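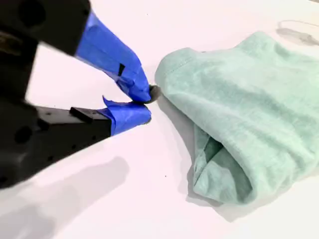
Ticket 314, Skillex policy training
Opened 22 Aug 2018
Status: open
Subject: Cloned policy stalls just before the first grasp on the T-shirt task

Hi all, I'm stuck on this one and would love some fresh eyes. I'm training the shirt task on demos only (no reward, no fine-tuning afterward) and the learned policy does something really annoying. It comes in toward the shirt beautifully, gets its fingers right up to the hem, and then it just kind of hovers. Sometimes it closes on air. Sometimes it sits there until the episode times out. When it does get the fabric, the rest of the fold goes fine, so I'm pretty sure the trouble is all in that first grab.

What I have: 69 demos, two operators, same green shirt in all of them. Wrist camera plus the overhead, joint positions in, joint targets out. The policy predicts 20 steps at a time and we run all of them before asking for the next batch.

What I tried first:

Retrained from scratch with a different seed. Same hover.

Turned off the overhead camera. Way worse, it wandered all over the place, so I put that back.

Replayed a recorded demo open loop, with the shirt crumpled more or less how it was in the demo. The arm followed the recording just fine, so I don't think it's the motors or the calibration.

Then I sat down and plotted gripper position against time for every demo, which I should have done on day one! Both operators pause before they close. One of them pauses for nearly 15 steps, every single time. So the data is full of frames where the right answer is "stay put," and I think the policy has learned that lesson a little too well.

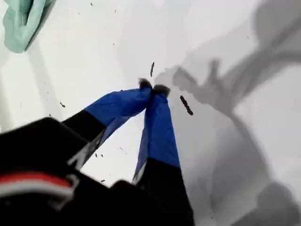

Kerstin Fröhlich: I had the same thing on the Plendell runs last November. Before you throw out any demos, try trimming the idle frames, meaning anything where neither the joints nor the gripper target moves more than your noise floor. Keep a few of them though, or it'll snap shut early. Also, are you recording the leader position or the follower position as the action? If it's the follower you lose the squeeze, and then closing on cloth looks the same as closing on nothing.
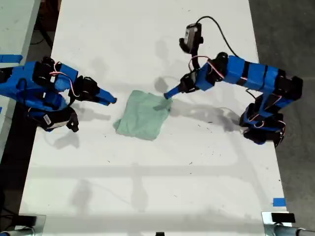

Okay, so I went and checked, and yep, it was the follower position. Ugh. The Esach logger saves both but the Lavoie config I copied picks the follower by default, and I never looked. I've switched it over and written a little script that trims the idle stretches down to three frames each.

Retraining now with both changes, which I know is bad practice, so I'm also queuing one run with only the action fix and one with only the trimming. If the action fix alone gets rid of the hover I'd rather leave the demos untouched, because the trimming messes up the timing between the two arms and I had to resync them by hand in a couple of spots.

Still to do: shorter execution, maybe half the chunk before replanning. Same start poses for all the runs so we can compare them. I'll leave this open and paste the curves in when they're done. Kerstin, could you send me the noise floor you used for Plendell? Mine is a total guess.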